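【数据采集】洗衣机装衣服这个任务,大家一条录多长?
版块:模仿学习 / 遥操作 回复:9

豆沙馅不甜 楼主 发表于 2018年12月4日
先报进度:Uvari 这个任务集我们录到351条了,任务是把篮子里的衣服放进滚筒。我负责遥操作,录得胳膊都酸了哈哈。现在卡在一个很土的问题上:一条样本到底从哪儿开始算?我的习惯是门先开好,篮子摆在机器前面,两个夹爪张开停一下再动手。
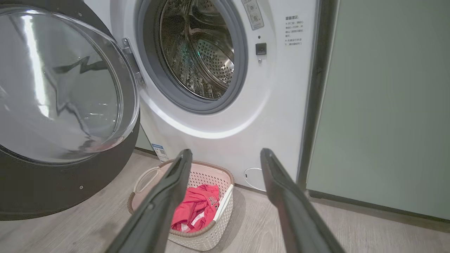 我们组另一个人觉得开门也该录进去,不然模型学出来只会半截活儿。可是开门那段我老失败,把手那里特别难对准,录进去一大堆废的,清洗数据的时候想哭……你们怎么切?

北坡小马达 2楼
分开录!开门单独一个任务,装衣服单独一个任务,后面再拼。我们之前混着录,模型学会了在门口犹豫,手伸过去又缩回来,看得人血压高。

Shota Tamura 3楼
我不太同意楼上。拆太细的话,衔接的地方没有数据,到时候切换那一下全靠运气。我宁可录长一点,失败的也留着,打个标签就好。

北坡小马达 4楼
回3楼:失败的留着可以,前提是有人认真打标签啊。我们这边标签是谁有空谁打,同一种失败能有三个名字……

豆沙馅不甜 楼主 5楼
标签这个真的戳到我了。我们用 Stovex 打的,“掉落”和“没夹住”我自己都分不清。

再问一个,结束怎么判?我现在是篮子空了、衣服都在筒里就算完,不关门。

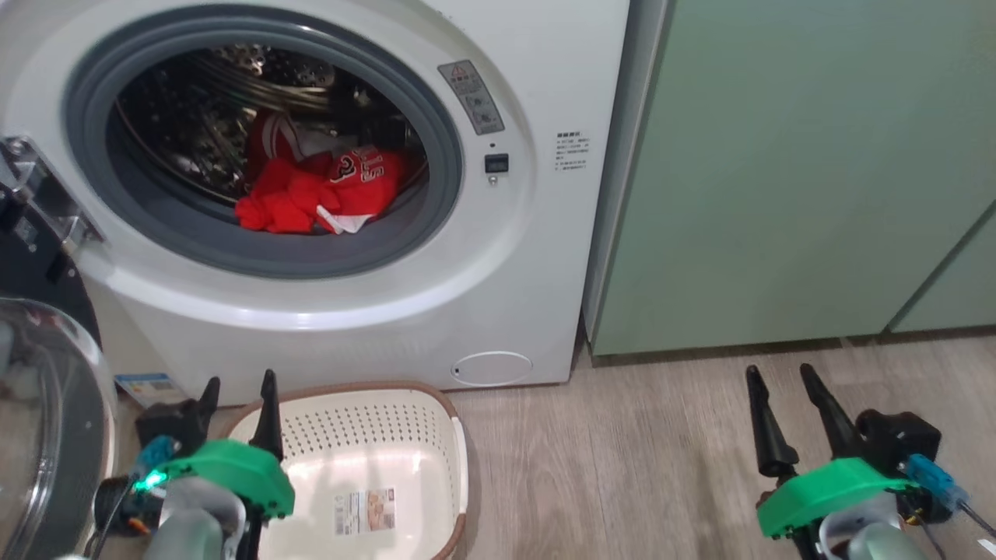 可是衣服这东西软塌塌的,有时候一个角搭在胶圈边上,算成功还是算失败?我跟标注的同学为这个吵了2次,最后她说以门能不能关上为准,我说那你又得把关门录进来,又绕回去了。

半罐汽水 6楼
我站标注同学。判据一定要跟下一步挂钩,下一步是关门,那就按能不能关门算。录完人手去推一下门,夹布就记失败,几秒钟的事,不用进轨迹。

Shota Tamura 7楼
6楼这个办法可以。另外楼主注意一下衣服的种类,别总拿同一件。我去年1月录叠毛巾,来来回回就那3条,换一条厚的立马傻掉。篮子的位置也要挪,左一点右一点,歪着放也行。

豆沙馅不甜 楼主 8楼
呃……红色那几件确实出镜率有点高😂 明天去家里翻点深色的、带拉链的。篮子我每录完一条会挪一下,就是挪得比较随缘,是不是该列个表?

北坡小马达 9楼
列表!人以为自己很随机,一画散点图全挤在一块儿,我吃过这个亏。我们用 Gralura 的小脚本,每条开始前弹一个位置和角度出来,照着摆。还有腕部相机和头部相机的时间戳记得对一下,我们有一批差了好几帧,抓的那一下全错位。

半罐汽水 10楼
补充一句,单臂双臂也别混在一个集里。有人右手一把抓完,有人左手扶着篮子右手抓,模型会学成四不像。操作员之间先商量个统一动作。

豆沙馅不甜 楼主
记下了。那我先按“门开着开始、能关上门算成功”再录一批,开门另开一个集慢慢磨。时间戳今晚就查,脚本求一份,私信你了@北坡小马达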